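Review: the Hosow two-arm cloth-handling bench
Seen at the Pallham open day, July

Scope of this review

Pallham opened its cloth-handling laboratory to invited organisations on a Tuesday in July. The equipment on show was the Hosow bench, a table with two robot arms intended for the handling and folding of small household and commercial textiles. This review has been prepared for members of the Ledesma group of laundry services, who asked whether the bench merits a trial placement at one of their sites. It records what was demonstrated, what was said in answer to questions, and the opinion formed by the two reviewers who attended, Margit Major and Chun-hung Shih.

The reviewers paid no fee and received none. Pallham was sent a draft for correction of fact and returned two amendments, both to the section on power supply. The conclusions were not altered.

Arrangements on the day

Visitors were received at half past nine and divided into small parties, each of which spent 40 minutes at the benches and a further 30 minutes with the engineering staff. The host for our party was Stela Munteanu, who leads the textile programme. Technical questions were taken by Youssra Filali, who is responsible for the control software.

The standard of organisation was good. Parties did not overlap, the benches were running when we reached them, and visitors were allowed to stand close enough to follow the work of the fingers. Staff carried on with their own work at the desks while the visit was in progress. We would have welcomed a printed programme, as the order of the demonstrations was announced only at the door and several visitors missed the first of them.

Construction

The bench consists of a wooden worktop inside a black extrusion frame, with one arm mounted at each side so that both can reach the middle of the table. Each arm ends in a two-fingered gripper. The frame is braced below and stood firmly throughout. We leaned on it, with permission, and noticed no movement at the worktop.

The finish is that of laboratory equipment. Cables run on the outside of the arms, and a site in which lint and moisture are present would need these to be covered. Ms Munteanu stated that a sleeved version is being prepared under the name Zerna, and that orders for it are not yet being taken. Members should judge the bench as it is now supplied.

Height is fixed. A member of staff of average stature can load the table comfortably, but a seated operator could not, and we regard this as a shortcoming in a product that may be used for long shifts. We were told that an adjustable base had been considered and set aside on grounds of stiffness.

The demonstrations

There were three demonstrations. In the first, the arms were given a single cloth in a crumpled state and were required to find its edges, flatten it and fold it. In the second, several towels of differing weave and size were put out together, and an arm was required to take them up one at a time. In the third, folded items were to be placed in a tray.

The choice of materials was fair to the visitor. Suppliers of such equipment often show it with stiff new cloths of a single size, which present little difficulty. Pallham used towels of several textures, and Ms Filali invited visitors to crumple them by hand before each attempt. A number did so with some energy.

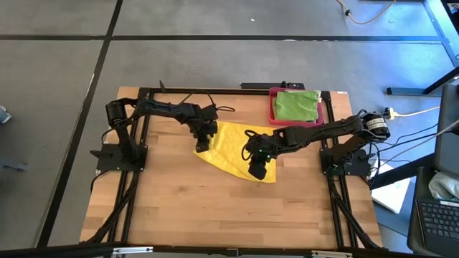
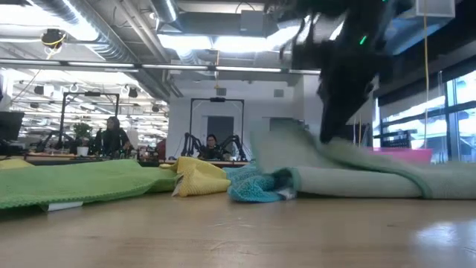
Cloth handling on the Hosow bench, Pallham open day.

Performance with single cloths

The first demonstration was the more convincing part of the visit. The arms approached the cloth without hesitation and generally took hold of it at the first attempt. Where a grip was missed, the arm withdrew and tried again from a slightly different angle, and no member of staff had to intervene in the attempts we watched. The folds were acceptable for domestic use. They would not pass inspection in a hotel linen room, where edges are expected to meet exactly.

Pace is the chief reservation. An experienced laundry worker folds a small cloth in a few seconds, and the bench takes considerably longer. Ms Munteanu was candid on this point and gave no date by which it might be improved. She observed that the bench may be left to work outside staffed hours, and this is a reasonable argument for some of our members, although it depends upon a supply of cloths being presented to it without assistance. No feeding device was shown.

Performance with mixed towels

Results with mixed towels were less even. Thin cloths were separated well. Heavier towels were lifted securely, but the free end tended to swing and in one case disturbed the towel beside it, which then had to be dealt with afresh. Chun-hung Shih asked whether the lifting movement could be slowed. Ms Filali replied that the speed is set separately for each task and may be lowered by the customer, with a corresponding loss of output.

On two occasions the gripper took up a pair of towels together. The software recognised the error once. On the other occasion both towels were carried some way before one fell - a small matter on a demonstration table, but one that would cause miscounting in a commercial laundry.

Placing folded items in a tray

The third demonstration was brief. A folded cloth was set down in a shallow tray at the back of the table, and this was done neatly. We should have liked to see a full stack built up, as the difficulty of the task increases with height. Time did not permit it.

Noise, safety and supervision

The arms are quiet. Conversation was possible beside the bench at a normal level, and the ventilation of the room was the more noticeable sound.

The bench has no enclosure. Pallham relies on limits to the force and speed of the arms and on the instruction of staff. Members whose premises admit the public, or whose staff pass closely behind one another, should not assume that this will satisfy their own safety adviser. A stop button is supplied, and its position is chosen at installation. We recommend that it be within reach of both sides of the table.

Power and floor space

Following Pallham's correction, we are able to state that the bench runs from an ordinary single-phase supply and that both arms may share one circuit. The supplier asks for a clear space of 660 millimetres on each open side. Two of the Ledesma sites could meet this requirement at present. The others would need to move shelving.

Training and documentation

Citlali Mendoza, who is in charge of customer training at Pallham, gave a short account of the course offered to new users. It is held on the customer's premises and covers start-up, the clearing of faults, cleaning and the teaching of a new item. The last of these interested our party most. A new type of towel is taught by guiding the arms through the task a number of times, and Ms Mendoza advised that around 30 repetitions should be allowed for each. A laundry with a varied stock would therefore have to set aside a good deal of staff time before the bench became useful.

The handbook is clearly written and well indexed. The section on faults is arranged by what the operator sees and does not require knowledge of the software. It lacks a chapter on hygiene, and we were unable to learn which cleaning fluids may safely be used on the gripper fingers. Pallham has undertaken to reply in writing.

Assessment

The Hosow bench is soundly made and was honestly demonstrated. Its handling of single cloths is good, and its recovery from a missed grip is better than that of the two other systems we have reviewed for members. It is slow, it is not yet reliable with mixed heavy towels, and it is not protected against the conditions of a working laundry.

We do not recommend purchase at this stage. We do recommend that one trial placement be accepted, if offered without charge, at a site which handles small cloths of uniform size and can give a supervisor to the work for the first month. The terms should provide for the removal of the bench at Pallham's expense and for the replacement of the present cable arrangement when the Zerna version becomes available.

Members wishing to be considered for the placement should write to Margit Major, stating the floor space available and the types of cloth handled. Pallham's reply on cleaning fluids will be circulated when it is received.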